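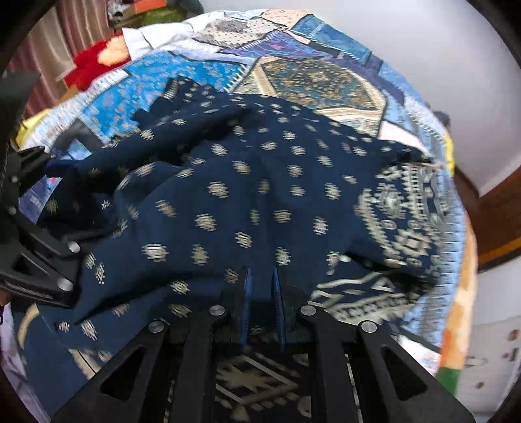
Por que dois santos com o mesmo nome no mesmo dia do calendário?

Enviado por leitor_de_meston em segunda-feira, 5 de junho de 2023

Boa tarde. Estou a passar a limpo o calendário de mártires da nossa paróquia, em Meston, a partir de um livrinho que se usava antigamente nas leituras da manhã. Em janeiro encontrei duas vezes o mesmo nome no mesmo dia: primeiro um soldado decapitado com 18 companheiros, depois um diácono morto na prisão, sem mais pormenores. O livrinho tem 468 páginas e não traz índice nem notas. No calendário da paróquia de Perron só aparece o soldado, e quatro dias mais tarde.

São duas pessoas ou a mesma contada duas vezes? E qual das datas devo pôr na folha que vai para a porta da igreja?

3 respostas

sacristia_rirbridge
Pode ser uma coisa ou outra, e só com esse livrinho não vai conseguir decidir. Os calendários antigos foram feitos por cópia e junção. Quem copiava tinha à frente duas ou três listas de igrejas diferentes e passava tudo para uma só. Se uma lista dizia "soldado" e a outra "diácono", o copista guardava as duas entradas para não deixar ninguém de fora. Há casos em que eram mesmo dois homens, porque muitos destes nomes eram comuns.

Eu veria três coisas. Primeiro, se o lugar do martírio é o mesmo nas duas entradas. Segundo, se algum dos dois tem um relato próprio, mesmo curto, ou só a linha do calendário. Terceiro, se a data diferente de Perron é a da morte ou a da trasladação das relíquias – muitas igrejas festejavam a segunda e com o tempo esqueceram a primeira. Isso explicaria os quatro dias sem que ninguém estivesse enganado.

Para a folha da porta, siga o calendário que a sua diocese aprova. O que está no livrinho pode ir numa nota à parte, com a indicação de onde foi tirado.

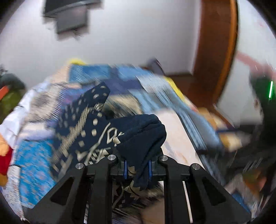 Roupas e tecidos amontoados, com uma peça azul-escura em primeiro plano.

Quanto aos 18 companheiros, copie o número como está, mas não conte com ele. Nas listas que conheço o grupo cresce de uma cópia para outra, e já vi o mesmo martírio com mais de 200.

anonimo77
é o mesmo santo. na minha terra também havia dois e o padre tirou um

pallitz_leituras
Não concordo com a resposta anterior. Tirar uma entrada sem saber de onde veio é a pior solução, porque depois já não se recupera. Deixe as duas na sua cópia de trabalho e marque a do diácono como duvidosa.

Acrescento uma coisa que ainda não foi dita: veja se as duas entradas têm a mesma frase final. Quando o segundo santo termina com a fórmula curta ("e recebeu a coroa") e o primeiro tem a bênção completa, é costume a curta ter sido metida mais tarde, a partir de outra lista. Não é prova, mas ajuda. Se puder, transcreva aqui as duas entradas inteiras, com a pontuação do livro.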